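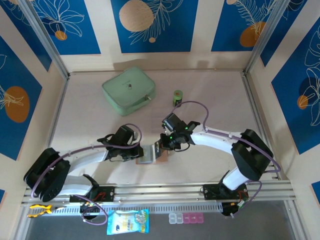
Chutima Kaewsai asked at the midterm review why we were still recording demonstrations when the policy already trained without errors. Her point was that a low training loss on the first batch should have told us enough to stop. We disagreed then, and the results in section 3 are our reply.

1. Setup

The cell has two arms on a shared aluminum rail, each with a black gripper. The side walls and back wall carry printed blue panels with leaf outlines and orange circles. Panels and floor stayed the same for all recordings reported here. One fixed camera covers the workspace. Training ran on an Asus desktop in the same lab. Joint positions, gripper state and camera frames were logged by Zisbridge, the recording tool written by last year's group. We changed only its file naming.

2. Collection

The task is a two-handed hold: both grippers close on a small flat object near the center of the floor, lift it, and set it down. Other objects were left toward the back wall, among them a mint-green zippered pouch and a small green cylinder, so that the policy would have to learn to leave them alone.

Senan Egan and Buppha Somboon operated the arms. Nghĩa Võ checked each recording the same day and marked it keep or discard. A recording was discarded if the object was dropped, if one gripper closed before the other had made contact, or if the log had a gap. We kept 97 demonstrations and discarded 13. Most of the discards came from the first two sessions, before the operators had agreed on which arm moves first. After that the left arm always led.

3. Results

The policy trained on the first batch copied the approach well but closed the grippers early when the object was rotated. Nearly all demonstrations in that batch had the object square to the rail. Later sessions varied the angle on purpose, and early closing became rare. Training loss was almost the same for both policies and did not predict the difference.

Contact with the background objects occurred in 4 test runs, all with the right arm on its return path. We have no good explanation. Mỹ Lò suspects the return motion, which the operators performed at different speeds and which we did not control.

4. Remaining work

The return path will be recorded again at a fixed speed. The discard rules need to be written into the log header; at present they exist only in Nghĩa's notes. A second object shape is planned for February, using the same rail and panels.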